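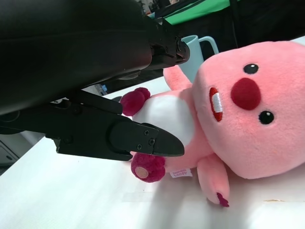 Two-arm station, left gripper at the plush beaver.

Search this site Search

Handout 4: Notes from our visit to the Destalness open lab

What a morning! Thanks again to Lucie Vachon, who gave us far more of her February than she had promised, and answered every question we threw at her (even the ones about salaries).

Before next session, reread your notes on grasp planning. Lucie's main point was that picking things up is still hard - wonderfully hard - and that soft things are the hardest of all.

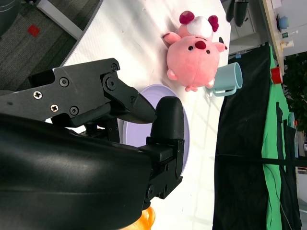
The station runs on Cetano, the lab's own control software. Each arm gets its own planner, and a third program, Brunet, keeps the two from bumping into each other. Remember the diagram from week 3? Same idea, only now you've heard the motors!

Soft versus rigid
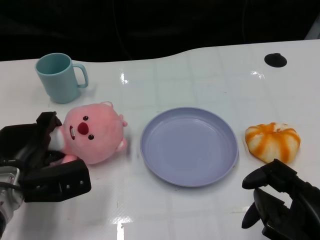
A rigid object keeps its shape when you squeeze it, so the planner can trust its model. A soft one changes as the fingers close. Think of the pink plush, with its white fabric pinched in the left gripper, and then of the mug standing behind it, with a handle that stays exactly where the model says it is. Lucie's students ran 100 practice grasps on fabric toys before they were happy with their force limits, and I loved how frank they were about the early ones.

Two arms, one table

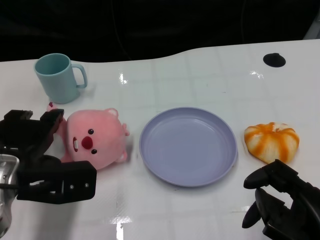
Sharing a workspace means sharing time as well. Brunet can make one arm wait while the other clears the middle - a bit like two cooks at a small counter. The Sultska paper in your reader covers this nicely, and section 4 is the part to know.

For next time: write one page on a soft object from your own kitchen and how you would grip it. Sketches very welcome!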